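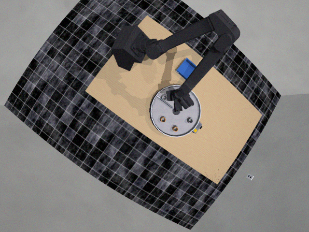 Wood Surfaces and Finishes
Handout 4: How wood moves, and what a finish can do about it
Hoi-yan Yang

Please read this handout before the workshop session on 24th July. Bring your sample board from handout 3 and one clean cotton cloth.

1. Wood and water

Wood takes water from the air and gives it back. When the air is damp the board becomes wider, and when the air is dry it becomes narrower. Along the grain the change is very small and for furniture we usually ignore it. Across the grain it is large enough to open a joint or to split a panel.

The change is different in two directions. Tangential means following the growth rings. Radial means going from the center of the tree to the bark. In most species the tangential movement is bigger than the radial one, often close to double. For this reason a flat-sawn board moves more in width than a quarter-sawn board of the same species.

2. A small calculation

In the course we use this simple form:

change in width = width x coefficient x change in moisture content (in percent)

Suppose a table top is 500 mm wide, the coefficient is 0.002 and the moisture content falls from 12 to 8 percent. The change is 500 x 0.002 x 4 = 4 mm. If you screw this top tightly to its frame, the screws must hold back 4 mm of movement, and they will lose. Use slotted holes or wooden buttons.

Exercise: repeat the calculation for a drawer front 128 mm wide. Keep two decimals.

3. What the finish does

A finish makes the exchange of water slower. It does not stop it. Oil gives the least protection, shellac is better against damp air, and a thick varnish is usually the best of the three. Students often ask me if they must also finish the underside. My answer is yes, with a similar number of coats. Otherwise one face may change faster than the other and the board can cup.

4. Preparing the sample board

Sand along the grain, never across it. Begin with 110 if you have the old Granholm sheets, or 120 if you bought new ones, then continue to 180. Wipe off the dust. Apply the first coat thin and leave it overnight. Lay used oil cloths flat outdoors to dry, because a folded cloth can heat up and catch fire.

Write your name on the end grain in pencil.

Reading: Tsao, chapter 2, and the Stollow notes on shellac. The section on veneers will wait until August.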